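Spent Monday on the small arm at Dindley. Thread on how the cell is set up now and what I did to it, mainly so I can find it again in February when it wants doing next.

It's a bench cell. Grey work surface, a box at one end, and the job is to pick up a small cube and put it in the box. We call the cell Balter. The software that runs it is Tandemico, our own, and I won't go into that much.

It had done 516 runs since I last had the gripper apart. The log keeps the count. I had meant to do it a lot sooner.

What made me stop it was the drops. It would close on the cube, lift, and lose it partway over to the box. Once in a morning I'd ignore. By Friday's log it was every few runs and always on the lift.

First thing I did was nothing to the arm at all. I wiped the surface down, put the cube back on its start spot and ran it slowly with my hand near the stop button. It dropped it on the second go, so at least it was a fault I could watch happen.

With the power off I took hold of the fingers and tried to move them sideways. One was solid. The other rocked. You could feel it more than see it, but at the tip it came to two millimetres, and that's plenty to lose a cube.

The play wasn't in the finger. It was in the block the finger hangs from. Two of the screws there had backed out far enough to turn with my fingers.

So, in order. Power off at the wall, off at the arm, wait for the servos to go slack. Support the arm with your other hand while they do. I've let it flop before and chipped a link.

Photograph the wiring before you touch it. I know everyone says so. I've skipped it and then spent an hour working out which side of a bracket a plug went.

Take the screws out one at a time, clean the thread, a small drop of low-strength threadlock, back in, not tight. Do all of them like that and only then go round again and nip them up on the diagonal. They go into plastic. When the driver starts to feel firm, stop.

Then power up, open and close a few times with nothing in the fingers, and park it nearly shut to see whether the tips still line up.
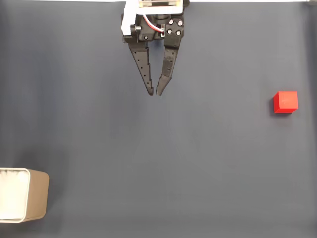

Sandro Morelli: Careful with threadlock on printed parts. I had a bracket craze and split along the layers a week after I used it. I went over to nylon-insert nuts on the back wherever there's room and haven't had one loosen since.

Good point, and I should have said. It depends on the plastic and on which threadlock. I tried mine on a scrap bracket first and left it over the weekend, and the scrap was fine. I wouldn't do it on clear parts or anything you can't reprint.

I'd use the nuts as well if I could get at the back of that block. On this one the servo body is in the way. On the next version of the bracket I'll ask for a pocket so a nut can drop in from the side.

Back to the thread. With the gripper tight again I had to redo the closed position. This one catches people out. You tighten a finger, it moves a touch, and the number stored as "closed" no longer means what it did.

The way we do it: jog the fingers together until they just meet on a strip of paper. You want to be able to pull the paper out with a slight drag. Save that as closed. Then open by hand in the software to the widest point you need and save that as open.

Don't save closed with the motor pushing hard against itself. It will hold there all day drawing current, and by the afternoon the gripper servo is too warm to keep a finger on. That was how I lost the first one.

After that, the grip setting. I had been turning it up for weeks to hide the drops. With the play gone I could bring it down to where it was when the cell was new. It lifts the cube no worse and the motor sounds a good deal happier.

Next, cables. I look at these every time, whatever I came to do.

The servo leads are the part of an arm like this that wears out. A lead that's tight at one pose gets tugged thousands of times and then fails inside the plug, where you can't see it. What you get is a joint that drops off the bus once a day and comes back when you go to look.

My test is simple. Power off, move every joint by hand through its whole travel, slowly, and watch one lead at a time. If it goes straight at any point, it's too short or it's tied in the wrong place. If it gets near a joint that could pinch it, same thing.

The elbow needs the most slack of any joint on this arm. People want to tidy it down flat to the link and it looks lovely until you bend it. Leave a proper loop there and let it look untidy.

Zip ties: snug, never cut in. You should be able to slide the lead through with a bit of a push. Trim the tail flush or it'll scratch you each time you reach past it. I cut off one that had gone on too hard near the wrist, and the outer of the lead had a flat in it underneath. No bare wire, but I changed the lead anyway.

The new lead came from Lozano, same length as the old one. I'd have liked it longer. I've put that on the list.

Before I tied anything I ran it through the whole path at quarter speed, out to the cube, up, across and down into the box, and watched the wiring and nothing else. Then I did it again and watched the joints.
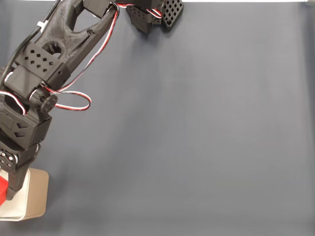
Once I was content with the leads I checked each joint for slop. Motors on, arm holding still, push gently at the end of each link and feel for a knock. The base and shoulder were fine. The elbow had a very small knock, and that was the screw in the middle of the servo horn. A quarter turn and it went away.

I've marked that screw with a dab of paint pen across the head and on to the horn. If the line is broken next time, the screw has turned and I don't have to wonder about it. I should do the rest of them like that. I ran out of afternoon.

Then the zero positions. If you have had a horn loose, check these, even if you're sure nothing shifted. We have a printed jig that the arm sits in. Put it in the jig, read off the joint angles, compare with the sheet taped inside the cupboard door. The elbow was slightly out. I reset that joint and left the others alone.

Please don't reset all of them just because you've got the jig out. If one is out and you reset the lot, you lose any way of knowing which one had moved.

Last job was the box. It's only sat on the surface, and it creeps. Each time a finger brushes the rim on the way down it goes a hair further off, and after a week the arm is letting go over the edge. I put it back to its place against the drawing and checked the release point by hand.

Chukwuemeka Ajayi wanted to know why I don't just screw it down. I did at first. Then the arm came down on the rim after a bad zero, the box didn't give, and the shoulder servo did. I'd much sooner have the box slide. I've bought some thin rubber feet for it, which ought to slow the creep and still let it go if it gets a proper shove.

Test afterwards was 200 runs, slow ones first and then full speed, with me in the room doing paperwork. It dropped one. I was looking the other way, annoyingly, but the log has it losing the cube right at the start of the lift, so I think it picked up on a corner. That's a placing problem and I can live with it.

For anyone keeping one of these going, what I've put on the sheet by the cell:

Every morning: wipe the surface, rock both fingers by hand, check the box hasn't wandered.

Every week: move all joints by hand with the power off and watch the leads. Read the servo temperatures at the end of a run and write them down.

Every seven weeks, or sooner if it starts dropping: screws, closed position, horn screws, jig.

I picked seven weeks from the old logs. The drops had been creeping up from a bit after that point and I had been putting them down to the grip setting.

Spares I keep in the drawer: a gripper servo, a full set of leads, a pair of fingers, a bag of the small screws and two hex drivers that fit. The second driver is there so that one is still in the drawer when someone borrows one.

Still to do: paint marks on the remaining horn screws, rubber feet on the box, longer elbow lead when Lozano have one, and the bracket with Sandro's nut pocket if there's room for it. I'll add to this thread once the bracket is printed.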